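From: Ama Nartey
To: Bellcombe Workshop list
Subject: Re: [workshop] two-arm build, simulator results

On the evening of the last open session, the Greteo build group wrote:

> Good news on the two-arm build. The simulated version has now been
> through 2000 runs of the living room job and we are very happy with
> the grasping. We'd like to go ahead and order the second arm in May
> so the real one can catch up with the simulated one. Cost is 600 with
> the wrist included. If anyone objects, speak up on the list.
>
> The base will stay where it is, by the Ulliveck lathe.

Speaking up, then.

I have no quarrel with the simulator. I spent an evening with it and it's a nice piece of work, much nicer than the one we limped along with for the first arm. My quarrel is with the word "happy." I read the whole run log and I can't find what counted as a good run. Was it the fingers closing? The thing leaving the surface? The thing ending up where it was supposed to go? Those are three different numbers and I suspect the last one is a lot smaller than the first.

The living room job also asks for more than I'd have picked for a start. One gripper has hold of an ornament by its base, with all that lattice work standing up above the fingers, and the other has a big thin panel by its lower edge, tilted well over. Any one of us would take a panel like that with both hands.

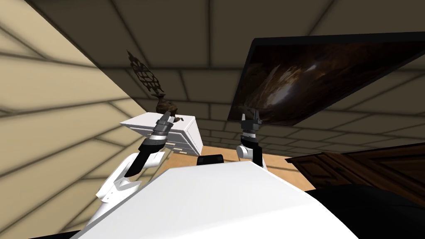 Does a good score in the simulator tell us the real arm can hold something that wide by one edge?
It tells us the simulated fingers don't slip under whatever friction somebody typed in, and until we measure our own finger pads we don't know how far off that figure is.

We have been here before. The first arm was perfect on screen, and then it drooped at the elbow the minute we put the Tsikata gearbox on it, because the model had no slack in the joints and the gearbox had plenty. That cost us most of a winter and one set of belts. I still have the belts if anyone wants them.

So what I'd ask for before we spend the 600:

Write down what a good run is, in one sentence, and re-score the old log with it. The log is all there, so this is an evening's typing.

Do 40 lifts with the arm we already own. A scrap sheet of hardboard will do, held by one edge and tipped over slowly. Post the failures as well — all of them, with the angle.

Put a fish scale on the pads and get a real friction number. I can bring mine.

If the 40 come out well I'll vote for the second arm and help bolt it on. If they don't, I'd sooner see the money go into a better wrist.

Also, the base can't stay by the lathe. There are 2 of us who need to get at the chuck side and we can't.

Ama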